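Search the archive
Search
Advanced search

Penholm Shared Workrooms — members' list
Re: The whiteboard in the big room

From: Tamara Kravchuk
Tuesday, November 5, 2024

Khadija wrote:

> Hello all,
>
> I had the big room yesterday for the Seltau planning session and
> spent the first 10 minutes trying to get the whiteboard clean.
> Dry eraser did nothing except move the grey about. I gave up and
> wrote over the top in red, and people at the far end of the table
> couldn't read it.
>
> Could we agree on who wipes it and what with? I'd also like to know
> whether the printed sheet on it is still wanted. I didn't like to
> move it so I wrote round it.
>
> Khadija Mahrous

Thanks for raising this. I've had the same trouble and I think Li has as well, going by what was said at lunch last week.

On the cleaning. The greyness is old ink that has been left up over several weekends and then rubbed dry. Once it has been spread like that the eraser won't lift it. I went over the left half on Friday with a damp microfibre cloth and one drop of washing-up liquid, then a second cloth with plain water, then dried it. It took two passes. The right half still needs doing and I'll get to it on Thursday unless someone is in before me. The cloths are in the drawer under the kettle, the blue ones. Please don't use the green scourers. They take the gloss off and after that every pen stains.

The eraser lives on the top edge of the board, near the middle. I know it's a stretch for some people, but when it was kept on the table it went off to other rooms and we bought 3 in one year. If you can't reach it, ask for it to be moved lower and we'll find it a fixed place.

The sheet is the room list and it's still wanted until the December one is printed. It has slipped round and got a bit crumpled in one corner, with only the one blue magnet on it. The two little magnets at the far left, orange and green, are spare, so when I do the rest of the board I'll straighten the sheet and use them on the bottom corners.
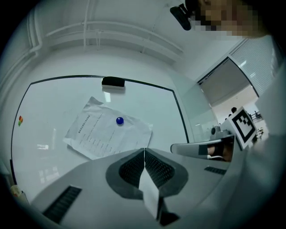
Can the board take permanent marker if someone picks up the wrong pen?

It will come off if you scribble over the mark with a normal whiteboard pen and wipe both away while the new ink is fresh. Do a small patch at a time. What's left usually goes with the damp cloth.

On who wipes it, I'd suggest whoever has the room last in the day. If you want something left up overnight, write SAVE next to it with your name and the date, and it stays for one night only. The Plarkis group had a diagram up for 6 days in the summer and I'm fairly sure that's where the worst of the shadow came from.

Pens: I've thrown out the dead ones. There is a new box in the stationery cupboard, black and blue only. Red and green are the hardest to get off, so I'd rather we didn't reorder them, but if anyone needs colours for their work, say so and I'll get a few. Store them flat please, they dry up at the tip when they stand on end.

Last thing — the spray bottle marked "board" on the shelf has glass cleaner in it from before my time. I've left it there for the door glass and relabelled it.

Tamara

2 replies
Share 0

Recent threads on this list
Re: Kettle descaling, again
Chairs from the big room
Keys for the bike store
Re: Re: Blinds, who has the rod
December room list, bookings please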